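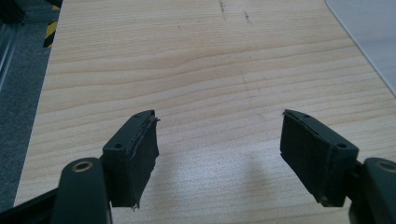 How do I get white rings from hot mugs out of an old dining table without sanding it?

Gentle warmth and a little patience will lift most white rings, so you can leave the sandpaper in the garage.

Posted in Furniture and Floors

Hi everybody, I inherited my grandmother's dining table in February and I love it to pieces, but my family drinks a great deal of cocoa and not one of them believes in coasters. The table now has a cluster of cloudy white rings down at one end, plus a bigger smudge where somebody set down a casserole dish (I have my suspicions). The finish feels smooth when I run my hand over it. I don't know what the finish is, only that Grandma had it redone by a shop called Majumder back when we all lived in Wosomcombe, and the shop has since closed. I would really rather keep the finish she picked out. Is there something I can try at home before I call in a professional? I have an iron, a hair dryer and half a jar of mayonnaise, which my aunt swears by.
Maricruz Bermúdez

OldOakAndTea
Oh, I feel for you, Maricruz! We raised 3 boys at our table and it had more rings than a jewelry store by the time the last one left for college.

White marks are good news, as these things go. White usually means moisture got trapped in the finish and went no deeper. Dark brown or black marks are a different story, because then the water has reached the wood itself, and that's when I'd pick up the phone.

Start with the hair dryer. Put it on the lowest heat, hold it a hand's width above the ring and keep it moving in little circles. Stop every minute or so and lay your palm on the spot. It should feel warm, never hot — if you want to snatch your hand away, so does the finish. Some rings fade while you watch and some need two or three rounds with a rest in between. I did ours after supper with the radio on, and it took most of an evening, but it was a pleasant enough evening.

If the dryer gets you halfway, then go to the iron. Empty out all the water first and turn the steam off. Lay a clean, dry cotton cloth (an old pillowcase is perfect, just nothing with a print on it) over the mark, set the iron to its lowest setting and press for a few seconds at a time, lifting the cloth to look. Please try this on the underside or a table leg first! If your finish turns out to be shellac it can soften with heat, and you don't want the weave of a pillowcase in it forever.

As for the mayonnaise, your aunt isn't wrong. It's the oil that does the work. Spread a thin layer, leave it overnight, wipe it off in the morning and buff with a soft cloth. It's slow and it smells like a picnic, but I've had it take out a faint ring. Plain petroleum jelly does the same job and keeps the dog away.

Save the casserole smudge for last. Heat marks are stubborn, and by then you'll have a feel for how your table behaves.

gus_in_the_shed
Terkon paste wax. Rub it in, buff it off. Done mine in 2000 and it still looks fine. Wouldn't bother with the mayo.

pennywhistle
I'd wait on the wax until the rings are gone, with all respect to Gus, or you may seal the cloudiness underneath and have to strip it all off again. Otherwise I agree with everything OldOakAndTea wrote. My mother is 93 and still does hers with petroleum jelly.

One more thing, if you want to find out what the finish is: put a drop of rubbing alcohol on a hidden spot under the edge and give it a minute. If it goes sticky, it's likely shellac, and I'd skip the iron altogether. And do get some felt-backed placemats. Mine are from Womavitz and they wash up nicely, though the green ones faded a bit.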